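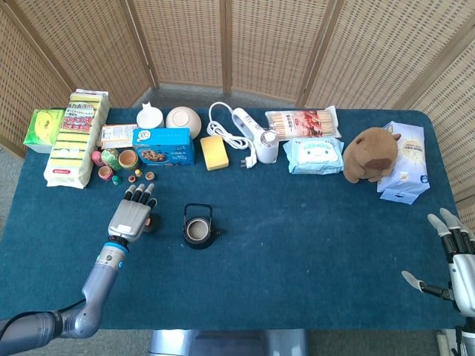
Course notes, Unit 6: Faults in two-handed manipulation
Instructor: Freya Treloar

6.1 Case: stale hand pose after a bus dropout

The fault occurred on the Whitlock tabletop rig during a sorting run. The left wrist encoder stopped reporting for 220 ms. The driver did not raise an error. It repeated the last valid reading, and the planner treated that reading as current. The arm kept moving, and the fingers closed 70 mm past the commanded grasp point.

The force limit did not trip. It was set for rigid objects, and contact was with a light hollow part that slid on the cloth.

6.2 Causes

Primary: no timestamp check on joint data.
Contributing: watchdog period set to 600 ms, longer than the dropout.
Contributing: cable strain at the wrist joint, found later by Reece Naylor. The connector passed a static test and failed only with the forearm rotated.

6.3 Corrective action

Reject any joint reading older than two control cycles. On rejection, hold both arms, including the one with good data. Do not retract automatically; the stale pose makes the retract path unsafe as well.

Before entering the reach area, press the stop and confirm that drive power is off. A held arm is still powered.

Reading: Birkett and Mateos, lab report 989, sections 2 and 4.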